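Ticket: Driklow grasp model, success rate drops at bin walls
Opened by: Theda Albers
Assigned to: Pichit Kamolrat
Status: open, again

18 April 2023
Retrained on the Branda set, 3,784 grasps, blocks only. Middle of the bin is fine. Within a block's width of a wall the model gets timid and picks a grasp score so low that the planner gives up and goes home. Out of 700 evaluation picks it did this 182 times. The paper draft says "robust to clutter," a phrase I would now like to have back.

Pichit: Is it the walls or the shine on the walls?

Theda: I was hoping you'd know. Masking the far wall in the depth image helped a little. Masking all four helped a lot, and also let it plan straight through the metal, so that's off again.
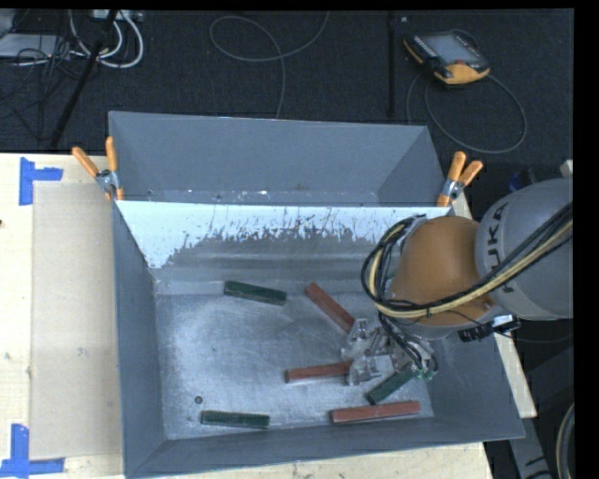

Pichit: Checked the labels. 1,364 of the training grasps have the wall contact flag set, including plenty where the fingers never got near a wall. The flag fires on wrist torque, and the cable bundle pulls on the wrist. We have taught it to fear cables.

Theda: Wonderful. Can we relabel from the joint logs?

Pichit: Yes, if I subtract the no-load torque per pose. Script is on the Bastell share, under "old," obviously. Running it tonight. Don't touch the clamps, the bin calibration is still good.

Theda: Not touching anything. Will rerun the same 700 picks with the same seeds once the labels are in.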